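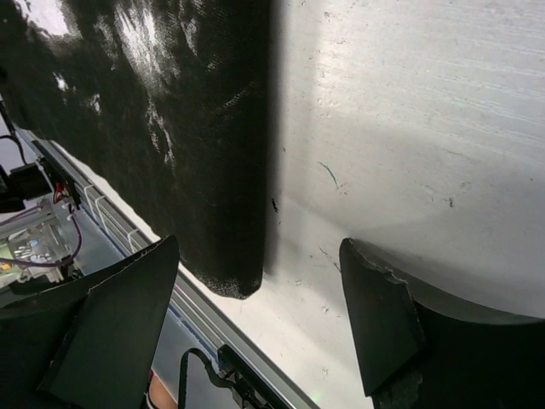

Household machines group, Plirkilthorpe
Minutes, 20/06/2024

1. Cloth handling. The members discussed if a machine can fold washing yet. Opinion was divided. Dark cloth on a white table is an easy case – a full basket at home is not.

2. Saltwood trial. Agreed to ask for 25 towels, with 10 minutes allowed for each. A person may help 3 times at most.

3. Shop floor. Shelf filling at Prirnik is postponed to November.

The minutes of the last meeting were accepted without changes.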